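Tasting Tea at the Table: handout for the second session

Welcome back, everyone, and thank you for bringing your own cups! We'll taste two teas tonight, a green from Bạch and the smoky black that the Fokis tea room in Rekville pours on Sundays.
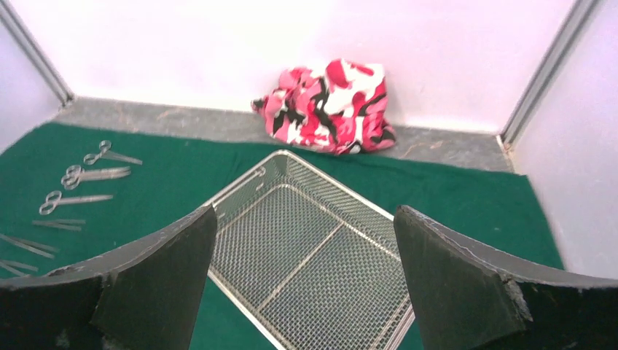

Marites Dalisay
Course Tutor, Tea and Coffee Evenings

Smell the dry leaf first, then pour, and please do slurp – it feels silly for a minute, but the air really does carry the flavor up to your nose. Write down whatever word comes to you, even if it's "wet hay" or "my aunt's kitchen." 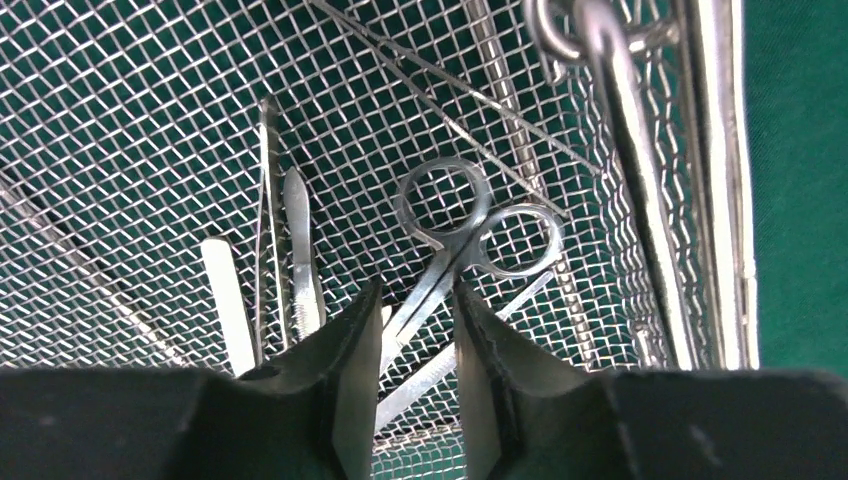

Handout 2, page 23

For the green, let the kettle sit a good while before pouring. Sabina Majumder's notes on steeping are in the blue folder, and you're welcome to borrow them until October.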